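Predine Garden & Home
Tables > Small tables > Brurkar screw-leg table

Brurkar Screw-Leg Table, White
£29.00
In stock at Torkport, next delivery run 8th March

We have been selling the Brurkar for longer than we've had a website, and it still goes out of the door faster than anything else in the small tables section (2,653 of them so far, if our till is to be believed!). It's a plain white plastic table on screw-in legs, light enough to carry down the garden in one hand with a tray of seedlings in the other, and when the weather turns you can take it to bits and slide it behind the wardrobe until spring. People buy it for the patio, for the caravan, for the grandchildren's jigsaws, and one lady has a pair of them either side of her bath, which we thought was rather a good idea.

The top is moulded in one piece. Turn it over and you'll find ribs running across the underside, which keep it stiff without making it heavy, and sockets for the legs. Each leg is a round white tube, and the fitting at the end has a nice chunky thread on it, so it's easy enough to feel when it has caught properly.

Putting it together

You don't need any tools. Lay an old cloth or a blanket down first, something soft and not too precious, and put the top on it face down. Have your legs to hand before you start, because it's a nuisance to be hunting about for the last one. Stand a leg upright in its socket, give it a little turn backwards until you feel the thread drop, and then wind it in clockwise. Finger-tight is plenty. Do all four loosely to begin with and go round again to snug them up, then turn the whole thing over on to its feet and press down gently on each corner. If there's a wobble, it's nearly always one leg that wants another half turn. 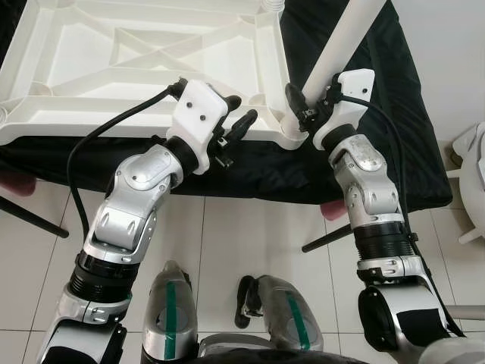
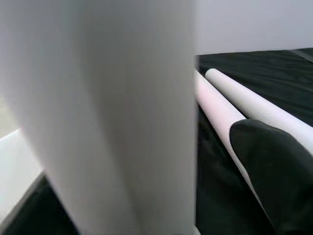
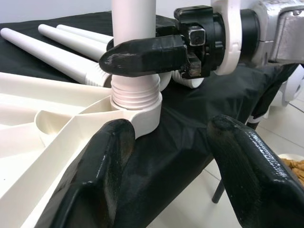 Nhyira Amoah wrote to us after her second winter with the table to say that she rubs a bit of candle wax round the threads before she puts the legs in, and that they come out again in autumn as sweetly as the day she bought it. She did add that she'd had one leg in crooked the first time and had tried to force it, and she would like everybody to know that you shouldn't. If it goes stiff after one turn, wind it back out and start again.

We've tried the candle on the table in the shop and have been recommending it ever since, so thank you, Nhyira. A plain white household candle is what you want, as the coloured ones leave a mark.

Looking after it

Warm water and washing-up liquid will shift most things. For the green bloom that comes if it's been left under a tree, use an old toothbrush in between the ribs, where the dirt likes to sit, and rinse it with the hose. Please don't use scouring powder on the top, it takes the shine off and then every cup of tea shows. The table can stay out in the rain quite happily but we'd bring it in for hard frosts. And do keep hot pans off it! A trivet costs very little and we sell those too.

It's a table for cups, plates, plant pots and books. It isn't a seat or a step, however handy the height might look when you're trying to reach the curtain rail.

What comes in the box
One table top
Four legs
Folded instruction sheet

Spare legs are sold singly, and they fit the older Brurkar tables as well as the present one. The Bošković side table looks very similar, and we're often asked whether the legs can be swapped over. Sadly they can't, as the thread is a different size, so do check the name on your box before ordering.

Delivery

Delivery is free on orders over £88, and we'll happily put several tables in together to get you there. If you're buying for a hall or a fête, we can supply up to 200 at a time with a little notice, and it's best to ring the shop for that so we can talk about getting the van to you. Collection from Torkport is free, round the back by the compost, and someone will come and help you load.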